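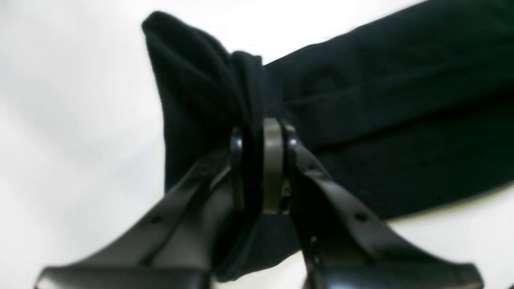 Why Clothes Get Thrown Away: a Survey of Second-Hand Clothing in Our Town
Project report, second year, Textiles and Society

1. Background

Our group wanted to know what stops people from wearing a garment any longer. Most of what we read before starting was about fast fashion and large brands. We found much less on the point at which a single owner decides that a jumper or a pair of trousers is finished, so we made that the subject.

Our supervisor, Geert Postma, asked us to keep the question narrow. The first version of the plan also covered shoes and bedding. Both were dropped in January.

2. Method

We used a paper questionnaire and short interviews. The questionnaire was left at two places: the Sturum charity shop and the repair counter at Van Rooij. People filled it in while they waited or took it home and brought it back. We received 77 completed forms.

The form asked which garment the person had most recently stopped wearing, how long they had owned it, what was wrong with it and what they did with it. There was a blank space at the end for comments. Several people used this space to complain about parking, and those comments were left out.

The interviews were held at Sturum on a Wednesday morning, between opening time and lunch. We took notes by hand. Two of us did the talking and the third wrote, and we swapped over when the writer's hand got tired.

3. Results

The most common reason given was fit. People had changed size, or the garment had changed shape in the wash. Damage came next: worn elbows, broken zips, small holes under the arms. Fading was mentioned mostly for black and dark blue clothes. A smaller group said there was nothing wrong with the garment and they were tired of it.

We had expected damage to come first. One possible explanation is that damaged clothes are kept for gardening or painting, and the owner doesn't think of them as clothes they have stopped wearing. Our question did not allow for this, and we should have worded it differently.

Few people had tried to repair the item themselves. Those who had were mostly able to sew on a button or take up a hem. Zips were seen as a job for a shop. At Van Rooij we were told that zips make up a large part of their work, and that customers often leave it for months before bringing the item in.

In the interviews, price came up again and again. One woman said that a new zip in her son's coat would cost more than she had paid for the coat. She had bought it second-hand and still liked it, and it was hanging in a cupboard.

4. Problems

Some 3 weeks were lost to printing. The first batch of forms had the second page upside down, and we had to wait for the machine to be free again.

The sample is also one-sided. People who visit a charity shop or a repair counter have already decided not to use the bin. We asked at the Listov shopping centre whether we could leave forms there too, but did not get a reply in time.

5. Further work

A second round would need forms in places where people are not already thinking about clothes, such as the library or a dentist's waiting room. We would add a question on garments kept for dirty work, and one on what people would be willing to pay for a repair. The blank forms and the typed interview notes are in the department folder under Wumier, our group name.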